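Journal de bord de la médiathèque – mars, samedi

Ouverture des portes à dix heures. Temps sec, affluence conforme à celle des samedis précédents. Le comptage du matin fait état de 22 entrées avant onze heures, principalement des lecteurs de la salle de presse et des familles venues rapporter les emprunts des vacances.

Le récolement du fonds local s'est poursuivi au premier étage. Il a été procédé à la vérification de 463 documents, de la cote L 300 jusqu'à la fin des monographies communales. Trois volumes demeurent introuvables, dont le tome second de l'histoire des moulins, déjà signalé manquant à l'automne. Les fiches correspondantes ont été placées dans le bac rouge et seront examinées avant toute radiation. Il est rappelé que la mention « perdu » ne peut être portée au catalogue qu'après deux recherches infructueuses en rayon.

La question du catalogue Fisier reste entière. Les notices saisies avant la migration présentent toujours des doublons d'auteurs, et les accents disparaissent à l'impression des étiquettes. M. Phúc Đoàn a transmis à la société Pultora un relevé de 39 anomalies, accompagné des copies d'écran demandées. Une réponse est attendue dans la semaine. Dans l'intervalle, les étiquettes de dos continueront d'être rédigées à la main, à l'encre noire, en capitales.

À quatorze heures, réunion de préparation du cycle de printemps. Le programme retenu comporte une lecture publique, une conférence sur les anciens lavoirs et une exposition consacrée aux métiers de l'atelier. Le titre définitif de cette dernière n'est pas arrêté – « Les mains et les outils » a recueilli des avis partagés. Les panneaux relatifs à la reliure et à l'horlogerie sont achevés. Celui qui traite de l'informatique appelle encore des légendes plus brèves.
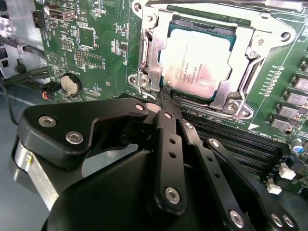
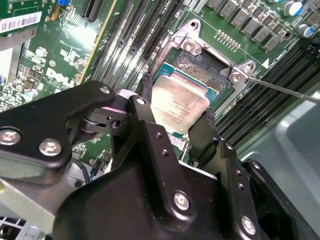
Panneau informatique : la carte mère et son processeur.

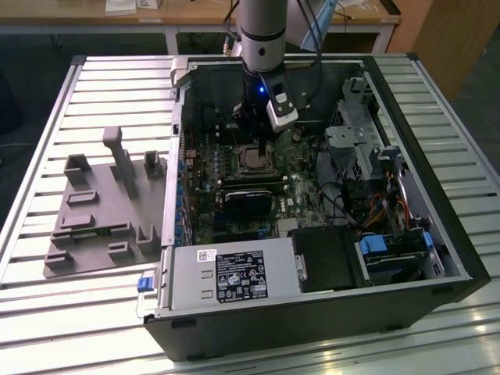
Le prêt des grilles d'accrochage a été confirmé par la salle Galang, sous réserve d'un retour le lundi suivant le décrochage. Le transport demeure à notre charge. Un devis a été sollicité auprès de la maison Asgate, qui avait donné satisfaction pour les vitrines.

Fin d'après-midi consacrée au courrier. Deux demandes de recherche généalogique ont été reçues, l'une portant sur une famille de tisserands, l'autre sur un instituteur dont seul le prénom est connu. La première a été traitée sur-le-champ. La seconde est reportée, les registres scolaires se trouvant encore à l'atelier de restauration.

Le radiateur de la salle d'étude fuit de nouveau. Une bassine a été disposée et les services techniques ont été prévenus par écrit. Fermeture à dix-huit heures, alarme enclenchée, clef du fonds local déposée au coffre.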